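Chapter 7
Why the Shelf Looks the Way It Does: Packaging, Price and the Impulse Purchase

After reading this chapter you should be able to:
Explain the difference between a planned purchase and an impulse purchase.
Calculate price per unit from a package label.
Describe how package size can change while price stays put.
Discuss why flavor is usually signaled by color.

In July, Aba Agbenyega walked into a corner store to buy a stamp. She left with a bag of chips, a bottle of iced tea, a lighter (she does not smoke) and no stamp. Asked later to explain herself, she said the chips had been "right there." Economists have spent a good deal of grant money trying to improve on this answer, with mixed results.

Most of the models you met in Chapter 6 assume a shopper who knows what she wants, knows what it is worth to her, and compares prices before she pays. This person is very useful for drawing graphs. She is less often seen in a checkout line. In this chapter we loosen the assumption and look at what happens when the decision is made in a few seconds, on an empty stomach, by somebody holding car keys.

7.1 Planned and unplanned

A planned purchase is one the shopper meant to make before entering the store. An impulse purchase is everything else, although the boundary leaks. If you go in for "something salty," have you planned to buy the pretzels? Urmas Pärn, whose shopping diaries we will use throughout Part Three, asked 645 shoppers to write down what they intended to buy and then collected their receipts on the way out. Only 94 of the receipts matched the lists. Several shoppers complained that the list had been wrong.

Snacks and cold drinks did the most damage. They are cheap, they need no preparation, and they can be finished in the parking lot before a spouse finds out. They also depend on their wrappers more than most goods do. You can squeeze a peach. Squeezing a bag of chips tells you mainly that it contains air, and lowers its value to the next customer.

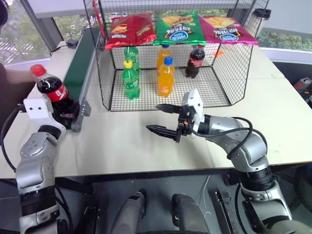 Figure 7.1 Bagged chips and bottled drinks in a wire basket. Compare the colors of the three bags.

Color does much of the work that words would otherwise have to do. A returning customer looks for "the green one" and may never have learned the name of the flavor printed on it. This saves her time, and it saves the maker a certain amount of persuasion. The trouble begins when a company changes its colors. Herano, a mid-sized snack maker, moved its plain salted chips from blue to white and received 800 letters, most of them from people who believed the plain salted chips had been discontinued. They were on the same shelf, at the same price, in the same place. The company went back to blue and described this as a relaunch.

7.2 The shrinking bag

Suppose the price of potatoes rises. Herano can charge more, or it can put fewer chips in the bag and hope that you are looking at the picture on the front. The second choice is called a hidden price increase, or, inside the company, a new look.

The defense against it is the unit price: the price of the package divided by the quantity inside. If a bag costs $3.00 and holds 10 ounces, you are paying 30 cents an ounce. If next month's bag costs $3.00 and holds 8 ounces, you are paying 37.5 cents, and the bag may well say "Now Even Crispier."

Key terms: impulse purchase, unit price, hidden price increase

Try it yourself
Before your next trip to the store, write a list. Keep the receipt. Bring both to class, and be prepared to defend anything that appears on only one of them.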